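The Long Life of a Kitchen Table

In the older houses of Vosthorpe, the table is often the one piece of furniture that came with the place. Sofas leave with the sellers. Beds go up for sale online. But a table built inside a room that has since had its doorway narrowed tends to stay where it is, and the next family eats at it.

The town had a furniture trade once. Iswood, the mill on the river road, cut ash and maple for shops across the county and sold its seconds cheaply to anyone who would haul them away. Plenty of the tables still in use here started as those seconds. They have knots in odd places and boards of uneven width, and the tops are thicker than they need to be. The mill closed its saw line years ago, but its name is still stamped on the underside of tables up and down the valley, usually near one of the corners.

People who repair them say the tops are rarely the problem. A top can be burned, cut, soaked and painted and still come back. What fails is the joint where the leg meets the rail. Each time somebody drags a table across the floor in place of lifting it, the joint works a little looser. After enough years the whole thing sways when you lean on it, and the owner folds a piece of cardboard under one foot and blames the floor.

Pesevov, a repair shop behind the old feed store, takes in 9 tables a month in the busy season, which begins in October and runs until the holidays. Most arrive with the same complaint. The shop knocks the joints apart with a rubber mallet, scrapes out the old glue, and puts them back together with fresh glue and long clamps. The work itself takes an afternoon. The table then sits for four days before it is allowed to go home, and customers who want it sooner are told no.

Refinishing is a separate matter, and the shop talks a lot of people out of it. Sanding takes off more than dirt. A top that has been sanded flat three or four times over its life can lose enough thickness that the boards begin to cup. For a table that is only dull, the usual advice is warm water with a little dish soap, a soft cloth, a full day to dry, and a thin coat of wax. White rings from hot cups are often in the finish and not in the wood, and many of them can be rubbed out by hand. Black rings go deeper and usually stay.

Price is where opinions split. The Laizer sale barn, which holds an auction every other month, listed 2,002 pieces of furniture in its last full year, and tables were among the slowest to sell. A large one needs a large room, and a buyer has to get it home. Good solid tables have gone for less than the chairs sold with them. Small drop-leaf tables do much better, as do narrow ones that can stand behind a couch.

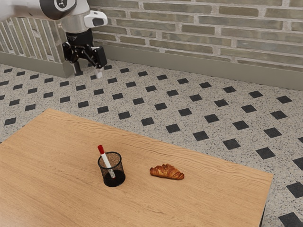
Anyone thinking of buying one should bring a tape measure and a flashlight. Measure the doorway at home first, then the turn in the hall, then the table with its legs on and, if they come off, without them. Get down on the floor and look underneath. Fresh screws driven in at an angle mean somebody has tried to fix a loose joint in a hurry. Fine powder below a scatter of pinholes means insects, and a seller who says the holes are old should be willing to let you tap the leg and see what falls out.

Check the height as well. Many older work tables were made for standing at, and they are too tall for an ordinary chair. Cutting down the legs is a simple job, but it can't be undone, and a cut of even an inch may leave too little room for knees if the rail is deep.

Leaves are worth asking about. They get stored in attics and under beds, away from the table they belong to, and they fade at a different rate. A set of 5 leaves came through the Laizer barn last fall with no table at all. They sold in the first hour, to a buyer who wanted them for shelves.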